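Endwood's table clearing arm learns to wait

Talked to Edeltraud Frerichs on a Saturday, by phone, her lunch break. She runs the manipulation work at Endwood and had maybe half an hour. Notes cleaned up a bit, quotes are hers.

The project is called Umau. One arm, one messy kitchen table, and a policy that picks what to go for next. The new part is the picking. Older version, Marino, grabbed whatever it scored highest and went. Umau looks again before it commits.

"Marino was fast and kind of dumb," Frerichs says. "It would start for a carrot and halfway there the wrist is blocking the camera, so it's guessing. We let it guess for a year."

So what changed? A pause. Short of the object the arm stops, takes a new view, scores everything over again. If the top choice is different now, it backs off. "That's the whole method. People want it to be fancier."

Training set is small. 600 demonstrations, all teleoperated, collected by 6 people over the winter. They finished in February. She wanted more and didnt get the time.

The result she cares about: wrong-object grasps. Marino had 46 in the test runs. Umau had 11, same table layouts, same order. Slower, though. Every pause costs, and on an easy table you pay for nothing.

"I'd take slow," she says. "My students would not. We argue about it most days."

What still goes wrong

Cloth, mainly. And anything see-through. "A clear thing on wood, the depth is garbage. The arm pauses, looks again, and the second look is garbage too - so now it's confidently wrong twice."

Bowls with something sticking out are the other one. The model has to decide whether a handle and the bowl under it are one object or two. Right now it says one about as often as it says two, and she doesn't love that. She'd like it to take the utensil first, always. Hard coding it feels like cheating to her, and I got a fairly long speech on that wich I'm leaving out.

Why so much stuff on the table? Sponge, knife, fruit, trays. "Because kitchens. If I test on three blocks I learn about three blocks."

The orange-red bowl is the one she keeps going back to, thin handle up and the arm just over it.

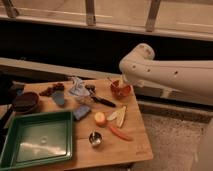

Next up: Zomside

Second site, other building, different arm. Same weights, no retraining, and Frerichs expects it to do badly at first. "Fine. I want to see how badly." The pause length is fixed for now, she'd like the policy to set its own. Code goes out after that, if the paperwork clears. Then her lunch was over and she had to go.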